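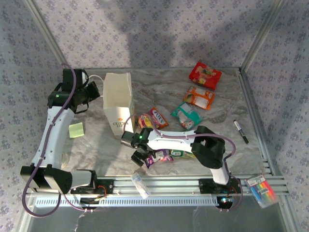 Representatives of the Bumuden Retail Services Association visited the Prola automation laboratory on 17/11/2019. The purpose of the visit was to learn whether machines are ready to take on the small, repeated chores of a neighborhood store, such as packing an order, clearing a counter, or putting stray items back where they belong. The laboratory works with pairs of arms on a shared front rail, and the goods are the kind our members sell every day: soft bags of candy, a marker, a pack of highlighters, and an open-topped white paper bag standing among them. Soft packages are of particular interest to our members, as they change shape when held and seldom lie the same way twice.

The tour lasted 40 minutes and was followed by a discussion with the laboratory staff. We were told that the Kundell packing trial, which began in July, had reached 1,203 recorded attempts by the day of our visit. Staff were open about the results. Stiff items with flat sides are handled well. Thin packages that lie flat on the table are harder to pick up, and a paper bag may tip or fold when an item catches on its rim. An order of eight items still takes far longer than it would take a cashier.

Our group also asked about household work. The laboratory considers table clearing the nearest goal, provided the objects are light and the area is fixed. Laundry and dishes are being studied at the Wasilewska site, which was not part of this visit.

It is the view of the delegation that the equipment is not yet suitable for a busy sales floor. It may be of use in a back room after closing, where speed matters less and a member of staff can check the finished bags. Cost was discussed only in general terms, and no prices were given.

The Association has accepted an invitation to return when the next stage of the Kundell trial is complete. Places will be limited to 30. Member stores that wish to attend should write to the Bumuden office and state whether they can lend sample goods for testing.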